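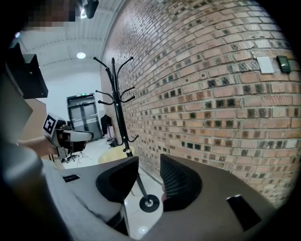
2018-06-06 – Open day, first group

Tobiloba Edet brought the Gruvico people in just before ten. They wanted the hand-held grippers first and the talk second, so I swapped the order and it went better for it.

Setup as agreed: working by the brick wall, coat stand left where it was, double doors at the back kept clear. Asked everyone to hang their bags up before picking anything up.

Went through the usual points. Marker must stay in view, so no sleeves or hair across it. Close the fingers slowly. Keep the elbow in. The visitor from Trister asked whether the strap has to be worn for short runs. I said yes, same as for long ones.

Second half was work with the fabric-wrapped rod, slowly to start with. Fabric is harder than the visitors expect and most of them squeeze too much. Told them to go for the shaft if the cloth slides. 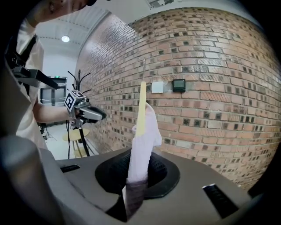

Tobiloba then talked about the numbers. Since February we have 1037 runs logged and nearly 200 of those are fabric. Carretero asked for the share we throw away and we did not have it to hand. I need to work that out before they write to us.

Questions I could not answer: finger pad wear after 100 runs, and whether Covimero still makes the softer pads. Ring them.

For the next group:
– cut the talk to ten minutes
– 2 spare straps by the door
– charge everything the night before, including the spare
– print the sign-in sheet larger

Finished at half past twelve. Tobiloba has the visitor forms.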